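From: Dima Semaan
To: govia-players list
Date: May 24, 2022
Subject: Re: [govia-players] Set list, parking and the second drummer

Hadi Qaisi wrote:
> Can someone confirm whether we're doing the December programme
> again or something new? Walid told me new, Nuria told me the
> same but faster. Also I can't get 35 people's worth of chairs
> on that stage if we keep the second drum kit. I measured.
> And is there parking? Last time I carried a vibraphone up
> a hill.
>
> Hadi

Hi Hadi, hi all,

Walid and Nuria are both right, as they'll each be pleased to hear. The first half is new. The second half is what we played in December, and Nuria would like the waltz to finish before people's trains leave.

The new pieces are Walid's three arrangements plus the long one by Nour, which now has a title (Oyewole) and an ending. The ending arrived on Sunday night. If you printed your part before then, you have a version that stops in bar 79 with everybody holding an F sharp. I quite liked it, but please print it again. Trombones, your page turn has been moved and you can stop writing to me about it.

On the drum kits: we're keeping both. The second one is only needed for Oyewole and the encore, so it can live on the side riser, where the choir would be if we had a choir. Hadi, your measurements are noted, and I think we get the row back if the cellos come forward a metre and the front desk of violas learns to love the monitor speaker.
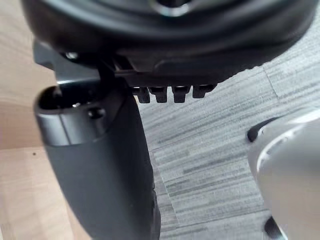 Players' Newsletter, Vol. 5, No. 2

I've pasted the rest from the newsletter draft so that it's all in one place, seeing as the last issue was opened by me and by Nour's mum.

Rehearsals: the next one is at Juvo, upstairs, 7 pm sharp. Sharp means instruments out of cases. The one after that is at the venue and we get the room for 60 minutes, including the sound check, so it won't be a good evening for discussing tempo. Discuss tempo at Juvo.

Parking: the loading bay behind Celodik is ours until 6 pm. After that it belongs to the restaurant and they are not sentimental. Drop off the big things first, then find a spot on the street. The hill is still there. Vibraphone, harp and both kits have priority in the bay; flutes can walk.

Clothes: black, with one item of colour. Last time this was interpreted by the brass section as a theme. One item, please.

Tickets: each player gets two at the door under their own name. If your family is larger than that, talk to me before the dress rehearsal and not during the interval.

Recording: Nour is recording the whole concert, including whatever is said between pieces. Consider yourselves warned, second clarinets.

Still missing: a page turner for the piano in the first half, a music stand that stays up, and an answer from the bass section as to whether we have one bass or two. I have seating plans for both and a strong preference for two.

I'll send the running order once Walid and Nuria have agreed on which of them is conducting the encore.

Cheers,
Dima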